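Closed is not one state

The grasp monitor in Trillo used to have three outputs: open, closed, holding. It took the commanded width, the measured width and the motor current, compared them against thresholds from a config file, and published one of the three to the planner. It worked for two years on boxes and bottles. It fell over in March, when we moved the arm to tableware and the long thin things that go with it, and I have spent most of my evenings since then replacing it. These are notes on the replacement, mainly so I can find them again.

The old logic went like this. If measured width was above commanded width by more than a tolerance after the motion settled, something was between the fingers, so the state was holding. If the two widths agreed, the state was closed and the planner treated the grasp as a miss. The tolerance had to be larger than the slop in the width reading. On our hardware the slop comes from gear backlash, from the compliance in the fingertips, and from the tape on them, which compresses a little under load and does so differently depending on how it was wound. Each rewrap moved the zero. I had a calibration step for this (close on nothing, record, close again, record) and it got skipped as often as it got run, including by me.

With a thick object none of that matters. With a flat stick a couple of millimeters across, the object width and the slop are the same size, and the monitor is reading noise. It called a good grasp a miss, the planner opened the fingers to retry, and the stick fell. Then the retry went to the old pose, closed on air, and sometimes got called holding. The log for those runs is fun to read once.

Motor current didn't help much. At the force we use for light plastic, the current at contact with a stick and the current at finger-to-finger contact overlap nearly completely. Frans Stevens plotted the two histograms for me and sent them without a comment.

So the new monitor uses the wrist camera. We already had the stream, since the Vanhove branch uses it for the last stretch of the approach. The fingers are always in view, they move along a known path, and the place where a held object must appear is a small patch of the image that can be computed from the measured width. That last part does most of the work. The monitor never has to find an object in the whole image. It looks at a band along the inner edges of the fingers and a wedge above the tips, and it asks what is in there.

The pipeline, in order:

1. Read the width, project the finger model into the image, get two nominal outlines.
2. Refine the outlines against edges, a few pixels in any direction. The outlines are deliberately loose. Taped fingers don't have clean contours and a tight model spends its time fitting wrinkles.
3. Cut out the band between the fingers and the wedge above the tips.
4. Run a small classifier on the cutout, plus the width as one scalar input.
5. Filter over time and publish.

Step 4 used to be a color rule. I'm not proud of it. The counter is beige, the tape is gray, most of the test objects were blue, and a hue threshold scored very well for exactly as long as the test objects stayed blue. Frans swapped in a white spoon and that was the end of the color rule. The classifier that replaced it gets its crops in grayscale, out of spite on my part at first, but it generalized better and I left it that way.

The output set changed too. There are now five states: open-clear, open-contact, closed-empty, closed-holding, and unsure. Open-contact is the one I had resisted adding. It covers a finger that has touched the object while the other one hasn't, and in the old scheme it had no representation at all, because the width said open and open meant nothing was happening. In tableware something is nearly always happening. A cup or anything with a rim gets pushed by the first finger to reach it, and if the planner doesn't know about the contact it keeps closing along the same line and shoves the thing across the counter, or rotates it. 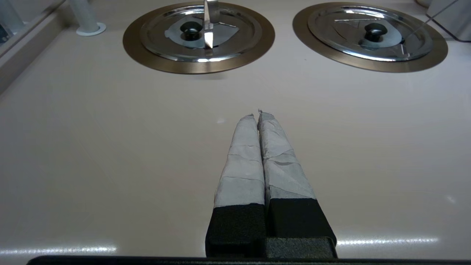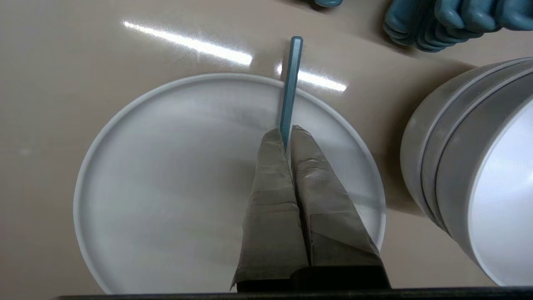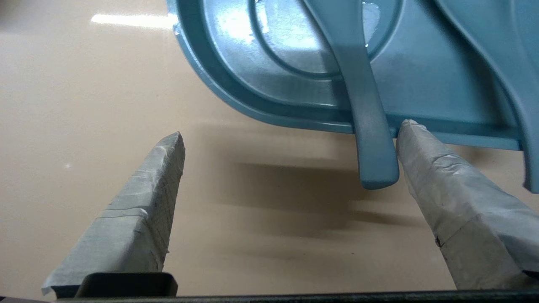 Wrist camera, taped fingers in all three. The blue stick is in the second, and the third has the right finger on the rim of the blue part.

The first two are the pair that broke the width rule. Look at the dark line between the fingers. There is one in both, and an early version of the classifier had learned to treat that line as the signature of closed-empty, which gave the wrong answer whenever the object was held by the tips and the rest of the gap looked the same as ever. Extending the cutout upward past the tips fixed it. The information was in the wedge, and I had been feeding the network only the band.

The wedge brings its own trouble, namely glare. A glossy counter under tube lights puts long bright streaks into the image, they slide around as the wrist moves, and a streak crossing the wedge at a slant looks a good deal like a pale stick. Two things separate them. A held object stays put relative to the fingers while the arm moves, and a reflection doesn't. So the temporal filter in step 5 isn't a plain average over class scores. It aligns the cutouts in the finger coordinate system and lets evidence accumulate only where the pixels hold still. During any wrist motion this kills glare in a few frames. When the wrist is stationary it does nothing, and in that case the monitor is allowed to say unsure.

The planner had to learn what to do with unsure. My first attempt treated it as a miss, which brought back the dropped sticks. The second treated it as a hold, which brought back the confident carrying of nothing. What it does now is a small upward move, 14 mm, and then it asks again. The move is cheap, and it generates exactly the parallax the filter needs. I should have started there. If the answer is still unsure after the move, the task stops and the operator gets a prompt.

Open-contact is handled in Trosura, our control layer, and not in the planner, because the planner is too slow for it. On open-contact the controller freezes the width, shifts the wrist sideways toward the touching finger's side until the measured lateral load drops, and resumes closing. The sign of that shift was wrong for a full afternoon. The camera image is mirrored relative to the tool frame in one of our two mounts, the config had the flag for the other mount, and the wrist politely leaned into every rim it touched. There is now a startup check that closes the fingers unevenly, sees which one moves in the image, and refuses to run if the flag disagrees.

Latency: the budget from image to published state is 240 ms, and that is for the whole chain with the filter. Most of it is waiting for enough frames to agree. The network itself is tiny. I could cut the budget by trusting fewer frames, and for open-contact I probably will, since a late contact report costs more than a false one.

Training data was the dull part. We had 4,000 logged grasps in Trillo's archive, nearly all of thick objects and nearly all labeled by the old monitor, so the labels were worthless for the cases I cared about. I hand-labeled 900 crops over two weeks. Half of what I learned about the problem I learned doing that. Some crops I could not label myself, and I gave those to the unsure class and didn't argue.

Things still open:

The outline refinement drifts when the fingers are in front of something the same gray as the tape, like the shaded inside of a white plate. It recovers, but for a few frames the cutout is off to one side.

Transparent objects. I haven't tried.

The Wilton port. Their fingers are bare metal, so the edges will be better and the reflections worse, and I don't have a guess about which wins.

The width zero is now estimated online from every closed-empty the monitor is sure of, so the calibration step is gone from the checklist. Frans wants it kept as a manual command. It's under tools, it prints two numbers, and it no longer writes to the config.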